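The "old computer tax" and why I'm not buying it

Every summer somebody tries to sell our readers a new computer they don't need. This year it is Brillton, whose flyer has now gone through most of the mailboxes in Flilstead. It says that a desktop more than 8 years old is "costing you money every day it stays plugged in." It doesn't say how much money, or compared to what. There is a phone number, though, in very large type.

I called it. I was told that my old tower could be traded in for a credit of $88 toward a new one, and that the offer would end in September. I asked what happened to the trade-ins. The answer was that they are "responsibly processed." I asked what that meant and was told somebody would call me back. As of 24/07/2021 no one has.

Let me be fair for a minute. Some old machines really are done. If yours takes longer to start than your coffee takes to brew, you have every right to be sick of it. But slow and finished are two different conditions, and the flyer treats them as one. A lot of what people call a dying computer is a full drive, a pile of programs that all want to open at startup, or a fan choked with cat hair. I would want those ruled out before I handed over a credit card.

Then there is the power bill argument. Sure, a newer machine may use less electricity. If you check your mail and do your taxes on it, the thing is off most of the day anyway. I would like to see Brillton's math, and I suspect I won't.

The repair side isn't all saints either. Justus, the shop by the old bus garage, wanted $200 to "refresh" a desktop for one of our readers. When she asked for that in writing, the list came down to 2 items, a cleaning and a new drive, and the price came down with it. Good for her. Always ask for the list.

My advice, for what it's worth: get a written quote, sleep on it, and copy your files somewhere else before anyone touches the machine. If you do get rid of it, ask for your drive back. A shop that gets huffy about that has told you plenty. And if a deadline is printed in red, assume there will be another one just like it later on.

Readers who took the trade-in are welcome to write and tell me I'm wrong. Please include the receipt.

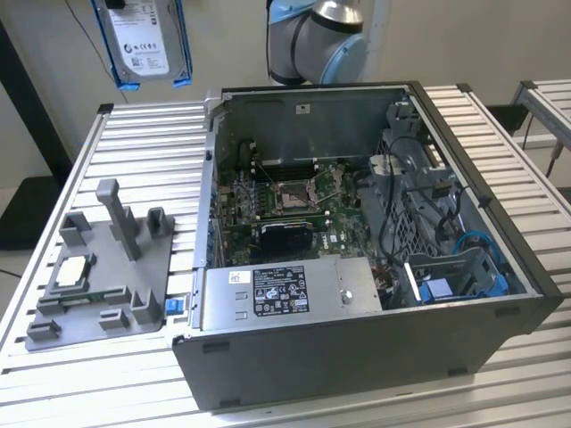 A Dell desktop with its side panel off and the processor socket empty.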